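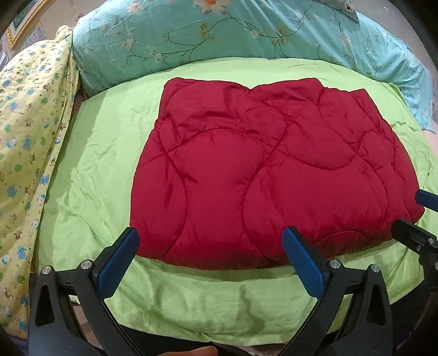

## 7. Bulky bedding and the E-32 stop

The Drullis hand-held gripper was designed around towels, shirts and pillowcases. Then people met quilts. Most of the faults logged against the two-finger tool come from bedding folded into a thick bundle, and most of those are E-32, which the display explains as "grip uncertain". So was everyone in the room.

This section covers clearing an E-32 and getting back to work without pinching the quilt, the sheet or yourself.

> **CAUTION:** The jaws can close during a restart. Keep fingers clear of the pivot pins and linkages, including the finger you were going to use to poke the quilt. With two grippers on the bed, treat both as live until both are off.

### 7.1 What happens

The blue pads meet the rounded side of the bundle and start to close. A thick quilt gives way, so the motor keeps going, looking for something firm. It may find the sheet underneath. The tool now believes it is holding a very thick quilt and the quilt believes it is attached to the bed. At 390 on the load readout the controller stops and sounds Pop, our alert tone, which was named by someone who has never heard it at full volume.

### 7.2 Clearing the stop

1. Let go of the trigger. Squeezing harder is a popular choice and adds a second fault to the log.
2. Press the red stop button on the handle. If a second gripper is in use, press its button too.
3. Wait for the status light to go out.
4. Support the bundle with your free hand, well away from the jaws.
5. Turn the release knob counter-clockwise until the fingers open. Do not pull the quilt out from between closed pads. The stitching will lose.
6. Check for sheet caught with the quilt. Ease it out flat.
7. Look over both pads. If the textured surface is torn or lifting from its black backing, fit a new pair (section 11).
8. Check that each pivot pin is fully seated. A proud pin can snag fabric and should be reported before the tool is used again.

### 7.3 Setting up the grip again

1. Smooth the sheet along the near side of the bundle. Folds there are what the pads pick up by mistake.
2. In the Rovus panel, change **Fabric** from *Light* to *Bulky*. It will have gone back to *Light* after the restart. We know.
3. Set the load limit to 200.
4. Open the jaws fully and bring them in level with the bundle. Take hold of a folded edge if you can reach one. A plump side with no edge is the hardest thing on the bed to grip.
5. Close slowly and lift a hand's width. If the sheet comes up too, lower, open and go back to step 1.

**Note:** Quilted seams are a poor place to grip. The pads ride along the stitching and the load reading wanders. Shift to a plain patch between seams.

### 7.4 If it stops again

Three E-32 stops on the same bundle means the bundle wins. Unfold it once, so there is less thickness between the pads, and try again.

If the fault shows up on thin items as well, run the jaw calibration in section 9. Tools that have passed 2,000 cycles need it in any case, and the Gerna service log will start reminding you every time you log in.

Do not raise the load limit above 390 to make the message go away. This was tried in May. The message did go away, and so did a pad.

*Section revised 2022-09-09.*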